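Cream Leather Sofa FAQ
Last updated 3/9/23

I get the same handful of emails about living with a pale leather couch, so I finally put my answers on one page. I'm a person who owns one and fusses over it, that's all!

How often do you clean it?
A quick dusting every weekend, and a proper wipe-down 4 times a year. The big one is in July, when everybody has been sitting on it in shorts and sunscreen (you can imagine).

What do you use?
Two soft cloths and the Prunico leather soap, the unscented one. I put a little on the cloth, never straight on the couch, then go over it with the second cloth, barely damp. I tried the Cemov wipes for a while and they left mine kind of tacky, so the rest of that tub went to the car.

How do you get crumbs out of the stitched channels?
Mine run front to back on the seats, and the grooves are deep. Pull the pillows off, use the soft brush on the vacuum, and follow each groove toward you. Going across just flicks the crumbs into the next one over.

What about scuffs and smudges?
Seats and headrests get the worst of it. I start with a dry cloth, then soap, and then I leave it alone for a day before deciding I hate it. Please don't use an eraser sponge, they can take the finish right off.

Which pillows go with cream?
I like one strong color and one quiet one, so for me it's teal and light gray. The teal has that linen sort of texture, and it's so nice next to leather with a bit of shine.
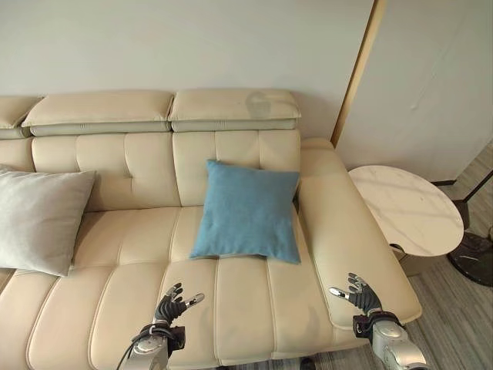 Ragab wrote in to say that dark pillows rubbed color onto a white couch over one summer, and that washing the covers twice before using them fixed it with the next set. Good tip, and I'd add a white-cloth test: rub the cover hard with a damp white rag and see what comes off.

Do the adjustable headrests need anything special?
Just raise them now and then and wipe the strip underneath. Dust loves it in there.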